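Workshop Tips > Builds > Arms and Grippers

Print this page | E-mail this page

Setting up a two-arm folding table

Bolt both arms to the front rail before you wire anything. Put the mounting plates on loose, swing each arm by hand to the back corners, then tighten. Ours sat 30 mm too close together at first and the elbows knocked.

Tie the cables along the links but leave a loop at every joint. A tight cable will pull out of its plug within a day. Keep the boards at the front where you can reach them with a screwdriver.
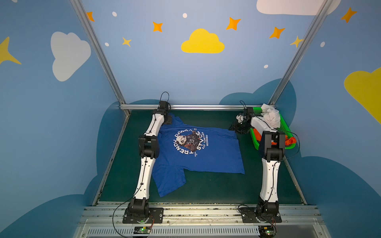
Both grippers at the shoulder end of a T-shirt, basket in the back right corner.

Start with T-shirts. A printed front helps, as you can tell at once which way up the shirt has landed. Smooth the hem by hand for the first 12 runs and only then let the arms try a crumpled one.

Wipe the tabletop with a barely damp cloth. Lint gets into the finger joints, so brush those out too. Check the rail screws every 500 cycles; Danica Dervishi uses a drop of thread lock on hers.

Related tips
Cutting aluminium extrusion square
Quick fixes for a noisy elbow joint
Labelling cables with masking tape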